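Journal du laboratoire, octobre, soirée

La comparaison des deux pinces sur le banc simulé a occupé l'ensemble de la journée. Il avait été convenu avec Ívar Kragh que le contrôleur Cloltard resterait inchangé, afin que les écarts constatés ne puissent être attribués qu'aux préhenseurs et à leurs réglages. La matinée a été consacrée au chargement de la scène et à la vérification des points de vue. J'ai demandé que la vue rapprochée du bloc soit conservée parmi les flux enregistrés, malgré les réserves de M. Kragh, qui la juge trop pauvre en repères.
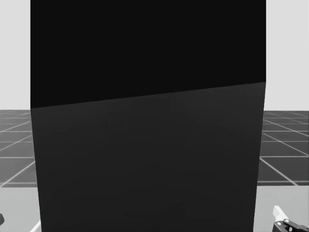 La question des caméras a été reprise à onze heures avec Natsumi Kikuchi. Elle souhaite que le protocole Pimosance impose désormais une vue d'ensemble pour chaque essai, les vues de poignet ne venant qu'en complément. J'y suis favorable. Le modèle de frottement fourni par Hauksdóttir a été maintenu pour toute la série, avec un pas de calcul que nous n'avons pas modifié. La série comporte quelque 400 essais par préhenseur, et le dépouillement ne pourra commencer que demain.

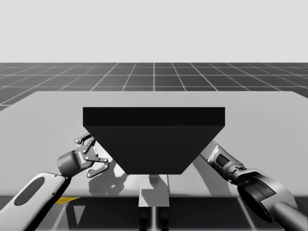 Vue d'ensemble du banc simulé : le bloc noir entre les deux bras, pince gauche ouverte.

L'après-midi a été moins satisfaisant. L'essai 29 s'est interrompu sur une erreur de synchronisation dont l'origine demeure inconnue ; il sera rejoué à l'identique. M. Kragh incrimine la consigne d'ouverture, Mme Kikuchi l'horodatage des images. Je n'ai pas tranché. J'ai toutefois rappelé que Pluresent attend une recommandation écrite portant sur le préhenseur seul, et que le choix des caméras devra faire l'objet d'une note distincte.

Nous avons terminé par la vue arrière de la pince, doigts écartés, que je propose de retenir comme position de référence pour le contrôle des biellettes avant chaque série.

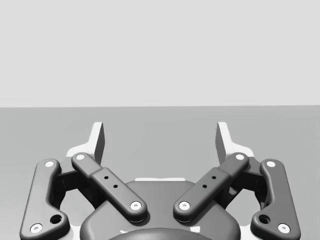
Points à reprendre demain

Rejouer l'essai 29 avec le journal détaillé du contrôleur.
Obtenir de Mme Kikuchi la version corrigée du protocole.
Fixer avec M. Kragh la tolérance admise sur l'écartement des doigts.
Relire le projet de note destiné à Pluresent, dont le deuxième paragraphe me paraît encore trop affirmatif.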